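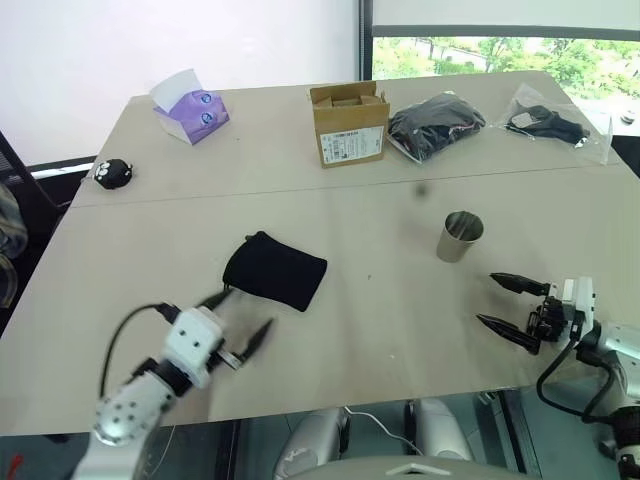 Speaker notes, workshop build talk, second half

Slide 1. Say hello, give the name of the build (Ilia) and move on. Two arms, one base, put together in a shared workshop over the winter. Parts list is on the handout, so skip it.

Slide 2. Money. Total so far is 639 dollars on the grippers and wiring. The arms came separately, through Dunis, and people will ask about that price. Take it at the end.

Slide 3. Why soft things are hard. A cup keeps its shape when you close on it. Cloth moves, folds and hides its own edge. Our first grip routine was written for hard parts and closed to a fixed width. Mention the 6 weeks spent on that before we changed it.

Slide 4. The fix. Close slowly, read motor current every 278 milliseconds, stop at the limit. Pick up from an edge, never the middle. Pause here for questions on the current limit. 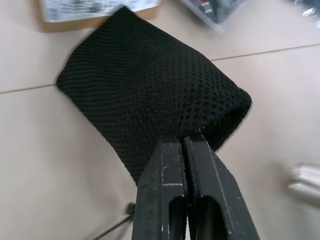
Slide 5: Fingers closed on the lower edge of the mesh pouch.

Point out the fold between the fingertips. Mostik cut the fingers for us, and the scuffs don't affect the grip.

Slide 6. Next: a run of 1000 picks with the Ikonen controller, logged start to finish. Plan is to begin in November. Leave the contact slide up during questions.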